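Keeping an Old Small Car Going: Workshop Tips

Posted in Garage & Driveway

I have owned two cheap hatchbacks in a row, both bought from people who said they ran fine. They did run, in the sense that a faucet runs. Most of what follows was learned on a driveway with a slight slope, so please chock the wheels before you try any of it.

Start with the battery terminals. A car that clicks and sulks on a cold October morning often has nothing wrong with it except a crust of white fuzz on the posts. Take the negative cable off first and put it back on last. Baking soda and water, an old toothbrush, rinse, dry, done. A smear of grease afterward keeps the fuzz away until you've forgotten how you fixed it.

Door seals. If yours squeal or freeze shut, wipe them with a damp rag and then rub in silicone grease. I used a tub of Zalomine for years and it smelled like a shower curtain. Don't use cooking spray, whatever your uncle says.

Trim clips will break. They were designed by someone who never expected the door panel to come off, or who did and wished you ill. Buy a bag of spares before you start, warm the panel in the sun for a while, and pull close to each clip with a plastic pry tool. A butter knife also works and leaves a mark you will look at for the rest of the car's life. 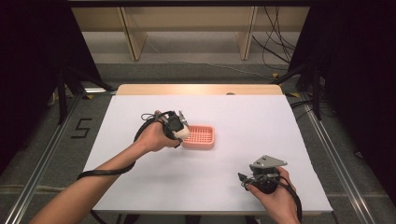

Wheel nuts get tightened in a star pattern, by hand at first, then with a torque wrench once the car is down. The figure is in the owner's manual, under the napkins in the glove box. Check them again after 50 miles or so. Shops always tell you this and then never see you again.

Cabin filters are the great secret of the musty car. Mine lived behind the glove box and came out looking like a bird's nest with a mortgage. The new one took 19 minutes to fit, most of it spent finding the screw I'd dropped into the carpet. Note the airflow arrow before you pull the old one.

For cloudy headlights, wet sand with 500 grit only if they're truly bad, then go finer, then polish, then put on a UV coating. Skip the coating and they'll be yellow again before long. Mask the paint first. Two layers of tape.

Keep the oil receipts in an envelope. A buyer will flip through them, nod, and offer you less anyway.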